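Speaker notes: A two-finger gripper in a shared workshop
Westville makers' evening, February

Slide 1. Title
Project name is Gunden. Say it once, move on. Bench space at the Magalhães workshop, evenings only. Tonight covers the gripper and the wrist camera. Arm kinematics are a separate talk.

Slide 2. Parts
Base and shoulder are salvage. Gripper is a parallel linkage driven by one servo. Controller board is the Ovow, second revision. First revision reset whenever the servo stalled. Show the burnt one if there's time.

Slide 3. Linkage
Total of 61 grams without the servo. Pivot bolts get threadlocker, then a quarter turn back. Overtighten and the fingers close unevenly. Pass the spare linkage around.

Slide 4. Camera placement
Mounted at the wrist, looking out past the fingers. Pro: the tips stay in view through the whole grasp. Con: a held object hides much of the work area. Leave both views up while explaining. 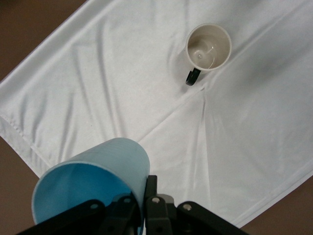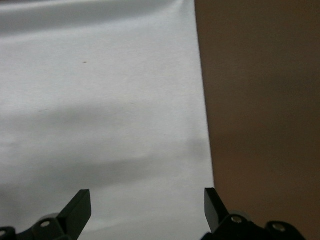

Wrist camera views over the white cloth: first with the blue cup in the gripper, second with the fingers apart.

Slide 5. Why cloth is hard
Pale fabric gives the detector few features. Folds and shadows come out as false edges. Point to the gray shadow in the second view. The cloth-to-table edge is reliable, so we use it for a coarse position check. Cups are easier: a rim fits an ellipse.

Slide 6. Results
Logged 486 grasp attempts. Median cycle is 16 seconds, most of it planning. Failures are mainly slips on curved walls. Current limit on the servo is set at 57 percent. Higher settings deform thin plastic.

Slide 7. Next
Rubber pads on the fingertips. Move the cable to the outside of the wrist. Recalibrate after both changes.

Questions. Wiring diagram is on the last slide, leave it showing.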